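Bench Automation Forum > Rules, Standards and Good Practice > Wet tasks: what's your rule?

Started by evdokia_l, Sep 10, 2023

evdokia_l wrote:
Hello all, and thank you for letting me pester you again. I look after the two-arm benches at Haruna and we are finally writing down our rules for wet tasks, meaning dishes and sponges mostly, and wiping down once we get there. Up to May we had one line on the whiteboard that said "mind the water" and everybody read it their own way, as you'd expect.

The draft as it stands:
Every wet item lives in a tray with a rim. No wet item goes straight on the table.
Sponge gets wrung out by hand before it goes on the bench.
No more than 40 ml of water in any session.
Stop and wipe every 26 episodes, arms parked and power off at the supply.
Cables clipped along the links, with slack only at the joints.
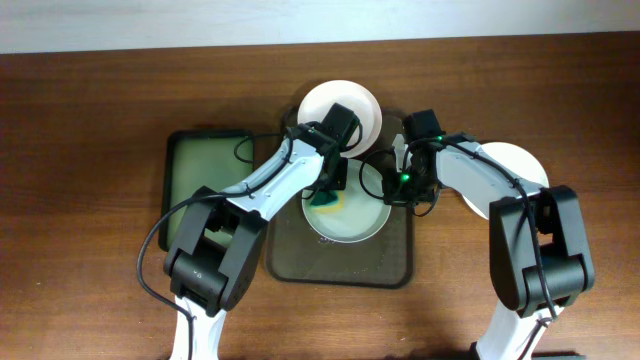
The one I keep going back and forth on is the last. If you clip everything tight, the wrist pulls at the connector when it rolls all the way over, and we've replaced two already. If you leave a generous loop you have a loop hanging over a wet plate, and I don't love that either. So I'd be very glad to hear what the rest of you do, and please be as picky as you like!

nnaji_if wrote:
Good list, and nicer than ours. On the cables, we measure the slack with the arm at its worst pose, add a finger's width and clip it there. Then someone runs the whole range slowly with a hand on the stop before the bench is signed off. It takes ten minutes and you only do it again when a cable gets swapped. I'd write the method into the rule and skip the word "slack", which everyone will read differently, same as your whiteboard.

Valter S wrote:
I am going to be the grumpy one, sorry in advance. I don't think you should have real water near open servo housings at all. We did a season of dish work at Postota with dry sponges and the policies came out fine for our purposes. Water gets into the gearbox, you don't notice, and three weeks later the joint is gritty and you're wondering why your grasps have gone off. A tray helps with the table. It does nothing for a wrist that is hovering over a wet plate.

evdokia_l wrote:
Not grumpy at all, Valter, I was hoping you'd turn up. But our whole reason for doing this is that a damp sponge drags on a plate and a dry one skates. The people who will use our data care about exactly that. I could live with damp only, no standing water, if that meets you halfway?

Valter S wrote:
Partway. Damp I can tolerate if somebody is checking. 40 ml is a good deal more than damp. Try it in a measuring cup and then pour it on a plate.

chibuzor.u wrote:
I did try it (kettle was on anyway) and Valter is right, it's a puddle. We use a spray bottle at Trerkix, five squirts to a sponge, and we log the squirts. Sounds silly, works well, and the new operators like having a number they can follow without weighing anything.

Two other things while I'm here. You don't say anything about where the spare items go. We keep anything not being handled right now outside the reach of both elbows, because the elbows are what knock things over, far more than the grippers do. And with two arms working that close together over one tray I would want a rule for who backs off first. Ours is that the left arm always yields. It doesn't matter which you pick so long as all your operators pick the same one.

evdokia_l wrote:
Oh, the yielding rule is lovely, we have nothing like it and we do get little standoffs in the middle. Stealing it, with thanks. And the spray bottle too.

nnamdi_aliyu wrote:
Disagreeing a bit with "left always yields". At Urier we found it made the demonstrations lopsided, the left arm hung back in all 776 episodes of one set and we had to redo 200 of them. We now say the arm holding nothing yields, and if both are holding something, the operator pauses and retreats the one nearer its own base. Longer to explain, I admit, but the recordings look much more natural.

chibuzor.u wrote:
Fair, though I'd still start new people on the simple one for their first few days. Yours asks them to think while they're busy.

nnamdi_aliyu wrote:
Yes, I can go along with that.

evdokia_l wrote:
This is all so useful. I've changed the water line to five squirts and no standing water, put Ifeanyi's cable check in word for word, and left the yielding rule open until I've talked to our operators. Does anyone wipe down the fingers separately, by the way, or just with everything else?

nnaji_if wrote:
Separately, with a dry cloth, and we look at the finger screws while we're at it.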